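From: Rasa Zariņš
To: bench-storage list
Subject: Re: [bench-storage] Squeeze bottles in one big bin?

On 25/12/2020, Indrek Rätsep wrote:

> Hello all,
>
> I have the day to myself until supper and have been cleaning out the
> cabinet under my bench. I have more squeeze bottles than I thought.
> Wood glue, white glue, chain oil, two kinds of sealant, dish soap,
> a few refilled ones with no label. Some have pointed tips and some
> have the little twist caps.
>
> At the moment they stand on a shelf and fall over every time I take
> one out. My plan is to drop the lot into a single large plastic bin
> with an open top and slide it under the bench. Ott told me years ago
> this was a bad idea, but he didn't say why, or if he did I have
> forgotten.
>
> Questions:
>
> Does it hurt the bottles to lie on their sides?
>
> Does the bin need dividers?
>
> Is there any point in keeping a deep bin, or should I get a shallow
> one? The one I have is the 700 mm Prorkari, which is deep.
>
> Also, what do people do about tips that have lost their caps?
>
> Indrek

Indrek,

I kept everything in one bin for six years and then changed it, so I can answer most of this. Ott can give his own reasons. I think his trouble was with a bottle of oil that got into a box of sandpaper, but that was before I joined the list.

Lying down first. It depends on the cap and on what is in the bottle. Thick glue in a bottle with a twist cap can lie on its side for months. I have had Oltonetti white glue stored that way through a whole summer with no leak. Thin oil is another matter. It finds its way past any cap that isn't fully seated, and you don't see it until you pick up the bottle next to it. Dish soap is somewhere in between. It creeps out slowly and dries in the threads, and then the cap is hard to turn.

So my rule is that oil stands up and everything else can lie down. I keep the oils in a cut-down milk jug at one end of the bin. The jug keeps them upright and catches what drips.

Bottles with a long pointed tip have one more problem. If they lie flat with a heavy bottle across the tip, the tip bends and sometimes splits where it meets the cap. I lost two Kodach bottles that way. They still work if you wrap the joint with tape, but you end up with sealant on your fingers every time. Put them where nothing will be dropped on them. In my bin that is along one long side, with all the tips pointing the same way.

About the air in the bottle: when a glue bottle lies down, the glue runs into the tip and stays there. If the cap is good, this is fine and even helpful, as you don't have to shake it down before use. If the cap is missing, you get a plug. The plug can usually be pulled out with a thin screw. Turn the screw in a few turns and pull straight. Don't push the plug down into the bottle, or it will come back and block the tip again halfway through a glue-up. 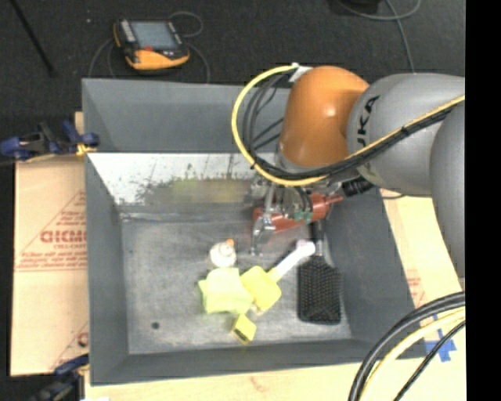

Dividers. I tried them and took them out. The ones sold for the Prorkari bins slot into ribs on the inside walls, and with them in place I could not lay a tall bottle down without it hitting a panel. They are made for boxes of screws. If you want to separate things, use smaller open containers that sit loose on the floor of the bin, and lift them out whole. I have three: the milk jug for oils, a bread pan for the sealants, and a shoebox lid for the small bottles that would otherwise end up at the bottom under everything.

The small ones are the real reason a deep bin gets annoying. A big bottle you can find by color from above. A little one slides to the wall and stays there. I bought the same small bottle of thread lubricant twice for this reason, and Cecilia Atinga wrote to the list last July that she had done it with machine oil. If you have more than a handful of small bottles, give them their own tray on top and leave the big bin for the big ones.

On depth: if the bin is going under a bench and you have to bend down to it, deep is worse. You can't see the floor unless you pull it all the way out. Mine slides on two strips of waxed plywood, and I can get it out far enough to look straight down into it. Before I put the strips in, I used to reach in by feel, and that is how you end up with your thumb on an open tip. If you can't pull yours out fully, I would swap it for a shallow one. Mishra has a shallow bin with nearly the same footprint. I have not used it myself, but Aigars Toom has two and seems satisfied with them.

If you keep the deep one, one layer only. Once there is a second layer you have to dig, and digging is what knocks caps loose. When the floor is full, the bin is full. Throw something out or start a second bin. I know this wastes all the height, and I don't have a good answer to that, except that the height does stop bottles from rolling out when you pull the bin with your foot.

What you put on the floor of the bin matters a little. I started with newspaper. It soaks up drips but sticks to the bottles, and then you have bottles with bits of newsprint on them. Next I used a piece of ribbed rubber mat. It stopped the rolling, but the drips ran down into the grooves and I had to scrub it with a brush. Now I leave the floor bare. Plain plastic scratches up within a few months from being wiped and from bottles sliding over it, and it never looks clean again, but it cleans well enough. White glue peels off it in one piece if you let it dry overnight. Wood glue needs warm water and some waiting. Sealant I scrape with an old bank card, and whatever is left after that I leave alone.

Rolling is easy to fix without a mat. Lay the round bottles across the short way, side by side, so they hold each other. Flat-sided bottles can go anywhere. If the bin is only half full, put a rolled towel in the empty half.

For missing caps, I have tried the following at one time or another:

Wire nuts, the kind used by electricians. These are the best. The orange and yellow ones fit most of my tips. Twist on, twist off.

A drywall screw pushed into the hole. Works for sealant. It rusts in water-based glue and leaves a brown streak in the first bit you squeeze out.

Plastic wrap and a rubber band. Good for a week.

Spare caps from empty bottles. I keep a jar of these. Rinse them before they dry. The caps from mustard and ketchup bottles fit more glue bottles than you would expect, but try one over the sink before you trust it.

Golf tees. Ott swears by them. Mine fell out.

As for the refilled bottles with no label, please label them tonight. I don't mean a nice label. A strip of masking tape around the body with the contents in marker is enough, and the month you filled it if you care to. Put the tape on the body and not on the cap, as caps get swapped. Clear bottles look as if they don't need a label — you can see what is in them — but white glue and a thinned white filler look the same through plastic, and I have clamped up a drawer front with filler. It held for a day.

While you have everything out, squeeze each bottle once over a rag. Anything that comes out lumpy or stringy can go. With wood glue, if it has been frozen and has gone like cottage cheese, stirring will not bring it back. I had five bottles in my last cleanout and kept two. Check with your town about the sealants and oils before they go in the trash. Ours takes them at the depot on weekdays but wants the bottles closed and standing in a box, so keep a cardboard one aside for that.

One thing you didn't ask. If your bench is against an outside wall, leave a hand's width between the bin and the wall in winter. The back row of mine used to get cold enough that the glue would hardly move. It was fine again after a night in the kitchen, but I didn't enjoy explaining the row of bottles next to the bread — so now the bin stays toward the front, and I have a block of wood behind it to stop me from pushing it all the way in.

I can measure the runner strips if you want to make a pair. They are just offcuts with the front edge rounded over and candle wax rubbed in. The wax needs doing again every seven months or so in my shop, when the bin starts to squeak. If you do try the shallow bin from Mishra, could you post the inside length? The listing only gives the outside, and I have one tall bottle that has to go in on the diagonal as it is.

Rasa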